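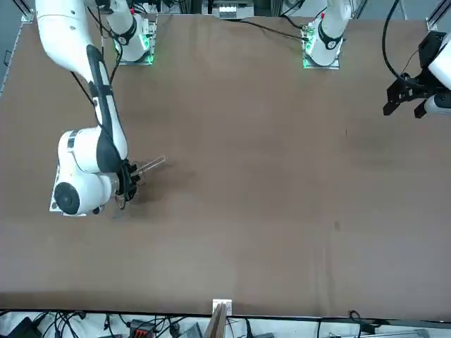

Re: tube handover demos, is teleop worth it?

Hi all,

Catching up on this thread after a couple of weeks with my head down in the Purov cell, so sorry if I repeat something. Quoting the bit I wanted to answer:

> We're at Bautista and have been doing kinesthetic teaching on our
> two-arm setup, just grabbing the wrists and pushing. Fine for
> boxes, awful for thin clear tubes. Our hands end up in the camera
> view and the replay drifts at the handover. Has anyone gone fully
> remote for this? How many demos before the policy stops fumbling?

Yes! We switched in April and I wouldn't go back for tubes. With two arms you really need four hands to do it by pushing, and whoever is on the second arm always lags a bit. We drive ours with a pair of small leader arms (the Zenora ones, with the stiff trigger springs swapped out) and one person does the lot.

The multi-finger hand on the right takes the tube, the plain two-finger gripper on the left waits for it. My big tip is to park the waiting gripper open and off to the side, then start recording with the tube already held. We used to record the pick as well and it muddied everything – the handover got maybe the last third of each episode and the operator was tired by then. Now they're separate tasks with separate folders.

As for numbers, we had 91 demos before it looked like anything, and we're at 1420 now, though a big chunk of those are from before I fixed the clock offset between the two arms and I'm tempted to bin them. Check your timestamps first, seriously. Ours were off just enough to make the left gripper close early on replay and I blamed the operators for ages (sorry, operators).

Clear tubes on a plain brown mat are still a pain for the depth camera. We ended up leaning on the color views and the wrist angle instead. I know the Sunar people put a strip of tape on theirs, but then it only learns tubes with tape!

What rate are you logging joint positions at? And do you keep the failed handovers or throw them out? We keep ours, tagged, and I go back and forth on it.

Cheers from the Purov bench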